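I bought the Skarkar rice cooker in July, after my third pan of scorched rice in a fortnight and a short talk from my sister-in-law, Lejla Kolev, on the subject of lids. She owns a Bošković, the big one with the singing timer. I wasn't going to spend that much to be sung at.

So, the Skarkar. It holds enough for 3 hungry people or one person with plans for fried rice tomorrow. There's a single switch with two positions, cook and warm, and a measuring cup marked in a unit I have yet to identify. The booklet says to rinse the rice until the water runs clear. Mine never does, so I stop when I get bored.

White short-grain takes 32 minutes from cold, plus another 15 with the lid shut if you have the patience. The result is very good: glossy, sticky enough for chopsticks, no crust. Brown rice is less of a triumph. It comes out cooked but sulky, and starchy froth climbs through the steam vent and dribbles down the front. 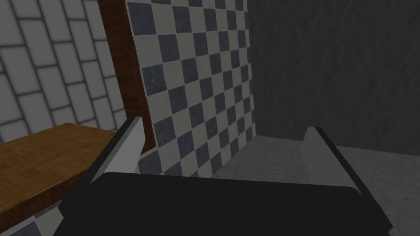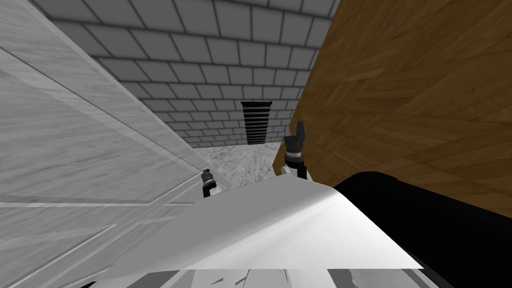 *Tiled wall in both; marble-patterned panel and wood grain in the second.*

Cleaning is easy as far as the bowl goes. The lid doesn't come off — a decision I'd like to discuss with someone at Skarkar — so you wipe it in place with a cloth and a fair amount of bad language. The flex is short too. Mine only reaches the socket if the toaster moves out.

I tried the keep-warm setting overnight, against advice. By breakfast the rice had gone yellow at the edges and smelled of cardboard. Two hours is fine, and after four you should be thinking about the fridge.

The shop in Wirkthorpe also had the Zunddale, which has a proper removable lid and a porridge setting. If you eat brown rice most nights, get that one. I mostly want a bowl of plain white rice to put under mackerel or a fried egg, and the Skarkar does that every time without my standing over it.

Four stars. The missing one is for the lid.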